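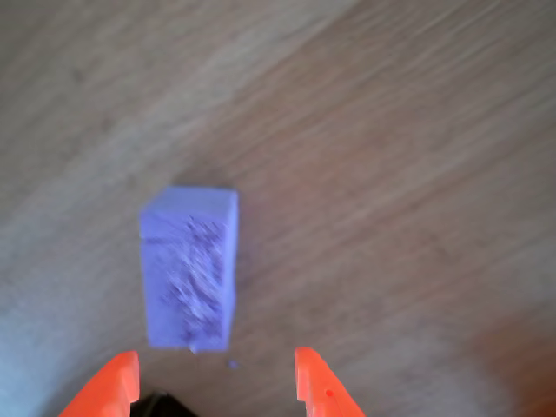 Le bloc lilas sur la surface en bois, devant les doigts orange de la pince

Qui sommes-nous ?

Bonjour et bienvenue ! Moi c'est Mitsuko Sugawara, et si vous lisez cette page, c'est sans doute que vous vous demandez ce qu'on fabrique chez Plalholm. La réponse courte : des exemples. Des tas d'exemples de gestes simples - prendre, poser, tourner, lâcher - que des systèmes d'apprentissage avalent ensuite pour essayer de faire pareil. On ne construit pas de robots, on ne vend pas de logiciel, on remplit des jeux de données, et on essaie de le faire proprement.

L'histoire commence dans le garage de Genji Amano, qui a eu la patience de me supporter comme associée et qui l'a toujours. À l'époque on était deux, avec un bras d'occasion et un radiateur qui sautait dès qu'on lançait l'enregistrement. En septembre, on a emménagé dans nos locaux actuels, au-dessus d'un atelier de reliure, et on est maintenant 14 (le radiateur est resté dans le garage, paix à son âme). On a même une vraie salle de pause, avec une fenêtre qui ferme.

Comment se passe une journée ? Le matin, Walter Mamani affiche la liste des tâches. Chaque tâche a une consigne d'une ligne, du genre « saisir le bloc par les côtés et le soulever », et la personne qui pilote la répète avec des départs différents : l'objet un peu plus à gauche, un peu de travers, plus près, plus loin. On garde aussi les ratés ! C'est un point sur lequel on s'est pas mal disputés au début, Genji et moi. Je voulais un catalogue de gestes impeccables, lui voulait tout garder avec une bonne étiquette. Il a gagné, et je reconnais (une fois par an, pas plus) qu'il avait raison.

Notre première campagne complète s'appelle Jedar. Elle compte 3,498 essais, tous relus par une personne qui n'était pas aux commandes. C'est long, c'est parfois franchement monotone, et Kiyoshi Sugiyama, qui s'occupe de la relecture, a une playlist pour chaque type de tâche. La deuxième, Welon, est en cours et porte sur les matériaux mous.

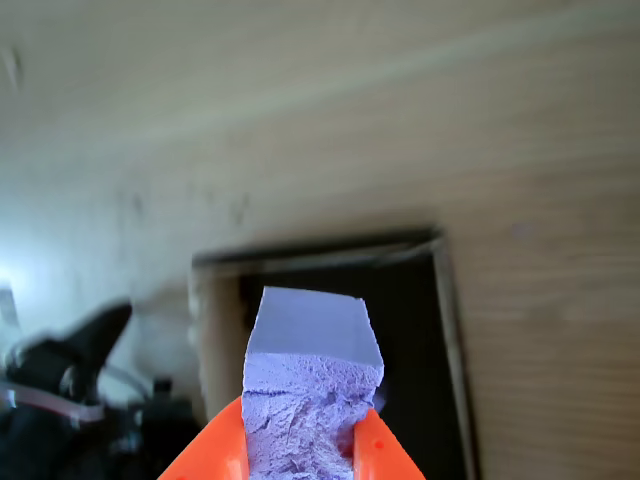 Les matériaux mous, c'est un peu notre marotte. Un cube en bois bien dur, on l'attrape ou on ne l'attrape pas, et l'étiquette s'écrit toute seule. Avec la mousse, c'est une autre affaire : elle plie, elle s'effrite, et selon l'endroit où l'on pince on n'obtient pas le même geste. Un morceau comme celui que tiennent les doigts orange, lisse en haut et tout déchiré en bas, nous intéresse bien plus qu'un bloc neuf, et on a mis des semaines à se mettre d'accord sur la façon de noter ces états de surface. Aujourd'hui on a 3 mots pour ça : lisse, entamé, déchiré. Si vous voulez lancer un débat à la cantine, demandez où finit « entamé ».

Côté équipe, on vient d'un peu partout. Mio Ogura était restauratrice de céramiques avant de nous rejoindre, et c'est elle qui forme les nouveaux au pilotage. Walter a enseigné la techno au collège, ce qui explique ses consignes très claires et son goût pour les feutres de couleur. Pas besoin d'être ingénieur pour travailler ici, il faut surtout aimer recommencer.

On travaille avec des labos et des petites entreprises. En général, on vous propose d'abord un lot d'essai, vous le passez dans votre système, vous râlez sur ce qui manque, et on ajuste le protocole ensemble. Tanabe, notre outil d'annotation maison, est fourni avec chaque lot pour que vous puissiez corriger nos étiquettes si vous n'êtes pas d'accord - ça arrive, et on aime bien savoir pourquoi.

Envie de passer nous voir ? Écrivez-nous par le formulaire de contact. La prochaine porte ouverte a lieu le samedi 3 novembre 2018, le café est offert et vous pourrez prendre les commandes vous-même. L'entrée se fait par la cour, deuxième escalier, et il faut sonner fort.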